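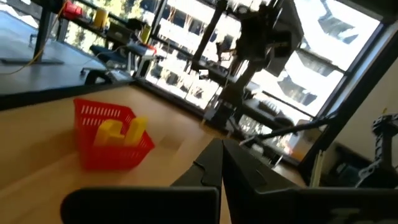
# Sorting and Storing Shared Blocks in a Study Room

Roscoe Park, 11 Oct 2018

## Background

The study room at Trusow has a large collection of building blocks that first-year design students use for scale models. They had been kept in three deep cardboard boxes under the window. Finding a given shape meant tipping a box out on the table, and most people did not sort anything when they put it back. The inventory from July lists over 3,000 pieces.

My project was to compare two ways of storing the blocks and recommend one. Skinner hall uses closed drawers for the same material, so I took those as the second option.

## Containers

The first option was open baskets. I chose red plastic mesh ones with rectangular holes in the sides and a rim that flares out slightly. A few blocks can be seen without lifting anything, and the yellow pieces show up well against the red. Tall upright pieces stick up a little past the rim when they lean on the wall, so the baskets can't be stacked once they are in use.

The second option was a Prisell drawer unit with a label on each drawer. It takes up less of the table but each drawer has to be pulled out to check it.

## Method

I asked 8 students to do the same task with both systems. Each person got a card with five shapes on it, including the stepped L piece and the plain rectangular one, and had to collect them on the wooden table. Afterwards they put everything back. I timed both halves and wrote down any piece that ended up in the wrong place.

Half the group started with the baskets and half with the drawers. All sessions were held in daylight. The window is large and I did not want the ceiling lights to change how easy the colors were to tell apart.

## Results

Collecting was faster with the baskets for everyone except two students, who had used the drawers at Skinner before. Putting away was close to even. More pieces were misplaced with the baskets, mostly L pieces dropped in with the rectangular ones.

## Problems

The Kaltano labels I bought did not stick to mesh. I tied paper tags to the rims instead, and some came off during the sessions.

## Recommendation

Use the baskets for shapes in daily use and keep the drawers for small connectors. Tags should be plastic and fixed with cable ties. I would also like to repeat the put-away test with one shape per basket, which I did not have enough baskets to try.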